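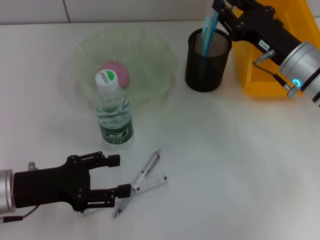 気象・天気の話題板 > 海外の天気
トピック:シルナヴホルムの霧、この夏はいつ抜けるんでしょうか

投稿者:はまなす通信
2019年7月4日
みなさんこんにちは。夫の仕事の都合でSirnavholmに住んで二度目の夏になります。去年の今ごろは毎日のように洗濯物を外に干していて、むしろ日焼けの心配をしていたくらいなのに、今年は朝起きると窓の外が真っ白で、昼前にうっすら明るくなったかと思うと、夕方にはまた港のほうから霧が這い上がってくる、という日がずっと続いています。
お隣のJean Mackayさんは「11月よりはましよ」と笑ってお茶を出してくださるのですが、こちらは布団が干せなくて少々まいっております。海霧というのは、どうなったら終わるものなのでしょう。詳しい方がいらしたら、のんびりで構いませんので教えてください。

投稿者:凪待ち
はまなすさん、お久しぶりです。お元気そうで何より(霧は気の毒ですが)。
ざっくり言いますと、暖かく湿った空気が冷たい海の上を渡ってくるうちに下から冷やされて、それで霧になるんですね。ですから南寄りの弱い風が続くかぎりは、なかなかしぶといです。風が西か北西に回って、乾いた空気に入れ替わるとすっと晴れます。天気図で高気圧の中心が今は東にあるはずなので、それがどいて前線がひとつ通ってくれれば、というところでしょうか。
私なら予報の気温より、風向きの欄を先に見ます。

投稿者:ストーブ当番
横から失礼します。凪待ちさんの説明はそのとおりだと思うのですが、Sirnavholmの場合は風向きだけで決まらない気がするんです。以前Fledeckに2年ほどおりまして、あそこは丘をひとつ越えた内陸側なんですが、港が真っ白な日でもこちらは上着がいらないくらいの陽気、ということがしょっちゅうでした。
丘の高さが230メートルほどありますでしょう。霧の層が薄い日はあれを越えられずに港側にたまるんですよ。ですから、はまなすさん、布団はFledeckのお知り合いのお庭に持ち込むのが一番早いです(半分本気です!)。

投稿者:はまなす通信
お二人ともありがとうございます。布団を担いでバスに乗る自分を想像して、台所でひとりで笑ってしまいました。
風向きの欄、恥ずかしながら今まで見たことがありませんでした。さっそくConderoの予報を見たら、あさってから「西」になっています。期待していいんでしょうか。

投稿者:ヤマセ育ち
Conderoはどうでしょうねえ。水を差すようで申し訳ないのですが、あそこの沿岸の予報は霧に関してはあまり当てにしていません。格子が粗いのか、港も丘の上も同じ数字が出てくることがあって、去年それを信じて舟釣りに出て、二時間ほど白い壁の中で魔法瓶を抱えていました。
私はSkinnerのほうを使っています。見た目は古くさいですけれど、視程の予想が三時間ごとに出るので。

投稿者:凪待ち
うーん、私はそこまで差があるとは思わないんです。Skinnerは霧を出しすぎる癖がありませんか。「視程不良」と書いてあるのに、出てみたら対岸の家の煙突まで見えた、なんて日が何度もありました。外れ方が違うだけで、どちらも外れるときは外れる、というのが正直な感想です。
それよりも、港の観測所の気温と露点の差を見るのがおすすめです。差がほとんどなければ霧、開いてくれば晴れてきます。朝夕それだけ眺めていると、だんだん勘がついてきますよ。

投稿者:ヤマセ育ち
出しすぎる癖は、まあ、認めます。でも舟に乗る身としては、出しすぎてくれるほうがありがたいんですよ。洗濯をする人と釣りをする人では、いい予報の意味も違うのかもしれませんね。露点の話は賛成です。

投稿者:ストーブ当番
お二人のやりとり、毎年夏になると読んでいる気がします(笑)。
ひとつ思い出したので書いておきます。Fledeckで大家さんだったMurdo Jardineさんという方が、毎朝の天気を帳面につけていらして、見せてもらったことがあるんです。もう60年以上になるとおっしゃっていました。霧の日には小さな丸が描いてあって、それが何ページも並んでいる夏もあれば、ぱらぱらとしかない夏もありました。Murdoさんの見立てでは、春先の海が冷たかった年ほど丸が増えるのだそうです。今年の春はどうでしたか、はまなすさん。

投稿者:はまなす通信
すてきなお話ですね。私も真似して、台所のカレンダーに丸を描いてみようと思います。
今年の春は、そういえば五月になっても浜で遊ぶ子どもたちが長靴をはいていて、足を水につけた息子が悲鳴をあげて戻ってきたのを覚えています。去年は同じころにもう裸足だったので、冷たかったのかもしれません。
露点というのも見てみました。今が気温11度で露点が11度、これはつまり真っ白ということですね。窓の外もまさにそのとおりで、妙に感心してしまいました。

投稿者:凪待ち
ばっちりです。そこが開いてきたら布団の出番ですね。ただ、霧が抜けても午前中は物干し竿や柵がまだ濡れていますから、先に一度拭いておくといいですよ。私は毎回忘れて、シーツに一本筋をつけて叱られています。

投稿者:ヤマセ育ち
西風になったら、ぜひ結果を書きに来てください。Conderoが当たっていたら、そのときはおとなしく認めますので。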